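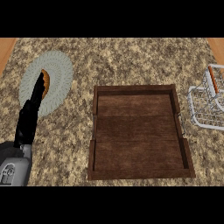 Okay friends, I need some opinions before I drive my husband up the wall, because we are finally redoing the kitchen in the Tulwood house and I cannot settle on a counter. My mother had the same butcher block for 27 years and I grew up doing homework on it, so part of me wants wood and nothing else. But then I keep coming back to granite like this, with the beige and tan and dark brown flecks all through it, and I think about how many crumbs a pattern like that would forgive in a house with three kids! I even like how it sits with that warm orangey wood, and our cabinets are close to that color. Tell me what you live with and whether you'd pick it again.
posted by pieplate_mama

We put in speckled granite when we moved here and I'd do it again tomorrow. I roll out pie crust right on it, I set my grocery bags on it, I've let grape juice sit overnight (not on purpose) and it wiped right up. We reseal every August when the kids are at their grandparents' and that's all the care it gets.
posted by Zudasier

I'm going to be the grump here, sorry. Forgiving crumbs is exactly what I don't like about a busy pattern. I had one for years and I'd wipe it down, feel very proud of myself, and then put my hand in a puddle of honey. With my plain wood counter I can see the mess, so I clean the mess. Oiling it takes me 30 minutes and I put the radio on and sort of enjoy it.
posted by oldstove

Ha, the honey! Fair point, oldstove. I hadn't thought of it that way, and with my youngest it would be jelly.
posted by pieplate_mama

Respectfully disagree with the grump :) You wipe the whole counter every night whether you see anything or not, same as your grandmother did. What I'd really look into is the sealing. The fellow who did ours charged $215 and it was an afternoon of work I could have done myself with a bottle and a rag. Also use a mat or a trivet under hot pans, whatever you pick. I like a round woven one like yours there on the left, it softens all that stone.
posted by Dornotik

Does anybody have both? We did granite by the stove and a stretch of wood by the window, 50 inches or so of it, and everyone ends up standing at the wood part. It's kinder on dropped glasses too.
posted by bluebowl

"50 inches or so" made me get up and measure my window wall, bluebowl, and now I have a whole new idea and my husband has left the room. Did you have any trouble where the two meet? I worry about water getting down in there.
posted by pieplate_mama

There's a bead of caulk in the seam and I redo it when it looks tired. Keep the wood away from the sink and you'll be fine.
posted by bluebowl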